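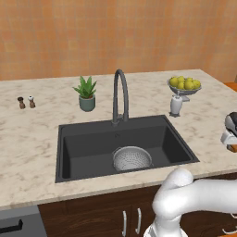 **Rirnano sink task: fault meeting, May**

1. Panura reported 9 false "task complete" results in 100 simulated runs. The log says the colander was moved every time. The replays of those 9 say otherwise.

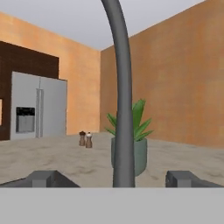
*Gripper view, spout between the open fingers.*

2. Phetsri blames the spout for confusing the depth reading. The meeting was not convinced. A reading fault doesn't explain a pass mark.
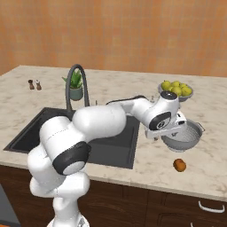

3. The limit on wrist force was found switched off in 2 builds. Panura called this harmless in simulation. Not accepted: the same settings file goes to Jomwood for the real arm.

**Actions**
- Panura: limit back on, all runs repeated.
- Jomwood: no loading until item 3 is closed.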